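Re: [home-machines] Can any of them do the hoovering yet?

Hello all,

Sorry to be slow picking this one up, I have been up to my elbows in the Sornero exercise all of June and only got back to my inbox last night (there were 143 unread from this list alone, which says something nice about how lively it's become!). The question further down was whether any machine can be trusted with ordinary household chores yet. My own corner of the work is much humbler than hoovering or ironing. I've been trying to get a simulated two-armed machine through a doorway and on to whatever job is waiting in the next room. These three renders are from the Sornero flat:
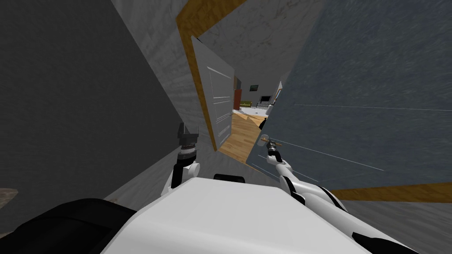
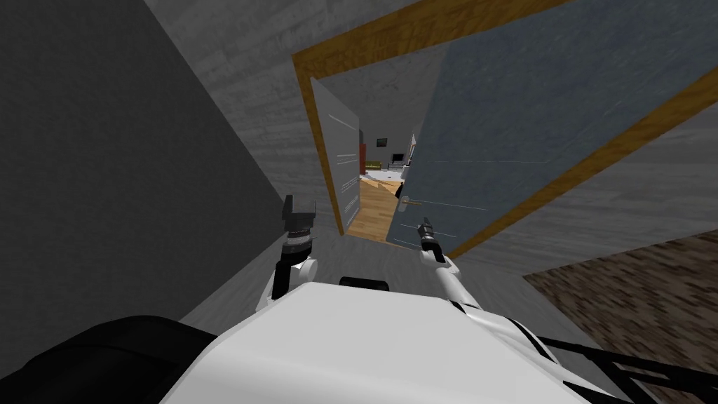
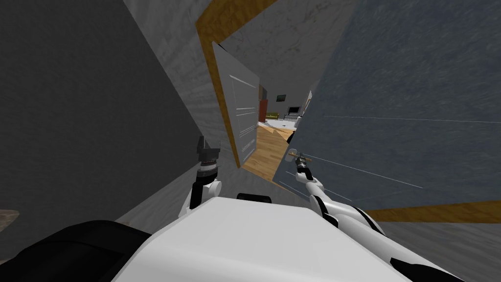 All three are at the doorway, with the plank floor of the next room beyond.

Omar Najjar wrote back to me privately, and he's happy for me to pass it on, that he can't see why doors get so much attention when the chores themselves are still so poor. He would sooner carry the machine into the kitchen himself and have it wash a saucepan properly than watch it glide from room to room and do nothing useful when it arrives.

I have a good deal of sympathy with that, and I've gone back and forth on it over several pots of tea. But think for a minute what a chore is made of. You want the washing put away. The washing is in one room, the drawers are in another, and there is a door between them which somebody has left half open, or shut, or propped with a shoe. If the machine needs me to come and see to the door every time, I might as well take the socks with me while I'm up. The getting about is part of the chore, and we leave it out because our legs do it for us while we're thinking about supper.

Then there are the arms, which I confess I hadn't given much thought to before I started. A person going through a doorway tucks their elbows in without noticing. With two long arms out in front you have to decide where each of them goes, and whether they go through together or one behind the other, and what happens if one of them is holding something at the time. My first attempts at planning this were dreadful. I treated the body as a box and the arms as an afterthought, and the planner would happily find a lovely path for the box. I now plan for the whole shape, arms and all, and it's slower to work out but I trust it a great deal more.

I did 70 runs with the old planner and then the same again with the new one, and I'm still going through the logs, so please don't ask me for a league table yet! What I will say is that the runs which went wrong mostly went wrong in the last little stretch before the threshold, when the machine had come in at a slant and had to sort itself out with very little room left. Start it square to the opening and life is much easier. Of course in a real house you don't get to start square to anything, there's a clothes horse in the way.

And yes, before anyone says it, a simulated door is a very polite sort of door. It doesn't swell up in wet weather or have a coat hanging on the back of it. I've tried the Dabbas door models as well, which let you stiffen the hinges, and they are a step in the right direction, though I found the handles fiddly to set up. If anyone has managed to get them going under Gostis I would be very glad of your settings file.

As to the shop floor, which was the other half of the question, I think the picture is rosier there, simply for the reason that people will arrange a workshop around a machine and won't arrange their hallway around one. You can take the door off. You can paint a line on the floor. My sister would have something to say if I tried either of those at her place.

So my answer, for what it's worth, is "not yet, but bits of it", and I'd want to see a whole dull errand done from start to finish before I went further than that. Go to the other room, fetch the thing, bring it back, shut the door behind you. I'd be thrilled with that.

I'll put the planner notes up with the other Skasia files once I've tidied them, probably by the end of next month. Do shout if you want them sooner and don't mind the spelling.

All the best from a rather warm spare room

> On the Skasia list last month, somebody wrote:
>
> I've been reading here for about 2 years and keep
> seeing lovely clips of arms folding one towel. My
> mum is 3 hours away by train and could do with real
> help round the house: floors, bins, washing up.
> Is there anything that can do even one of those
> without a person standing over it? And is it any
> further on in workshops than it is in homes? I'm
> not after a sales pitch, just what you've seen
> with your own eyes.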